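Dekura opens Stotwood guest house to families of hospital patients

STOTWOOD — Families who travel to Stotwood for a relative's medical treatment will have a new place to stay from November, when housing provider Dekura opens its guest house on Appiah Street.

The building has 11 bedrooms over two floors, with a shared kitchen, a laundry and a lounge on the ground level. One bedroom and its bathroom are fitted out for guests who use a wheelchair. The regional hospital is a short walk away.

Rooms will cost $51 a night, with no minimum stay. Guests who hold a travel assistance letter from their health service can apply to have the fee reduced.

"People were driving home late at night after sitting with a parent or a child all day, then driving back in the morning," said Senyo Dankwa, general manager of Dekura. "Some live more than 80 kilometres out. We wanted them to have a bed close by at a price they could manage."

The former nurses' quarters had been empty for several years before Dekura took on the lease. Work began with the roof and wiring — both needed full replacement — and moved on to insulation, plumbing and new windows on the street side. Building firm Gerkasora managed the project and used local trades for most of the work.

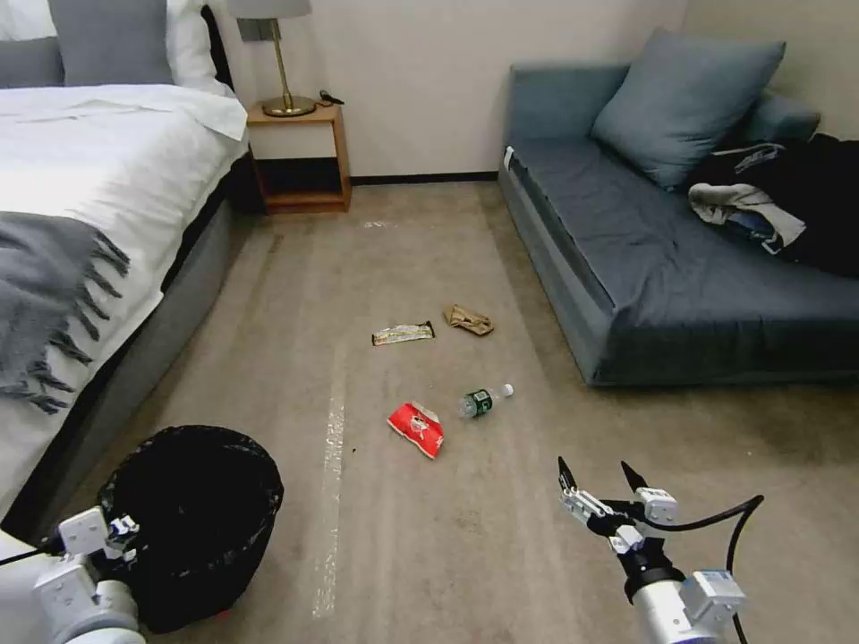 Bookings can be made by phone or through the hospital's social work office. Check-in is from 2 p.m., and a staff member will be on site overnight. Parking is free for guests at the rear of the building.

Media contact: Dekura communications office, Stotwood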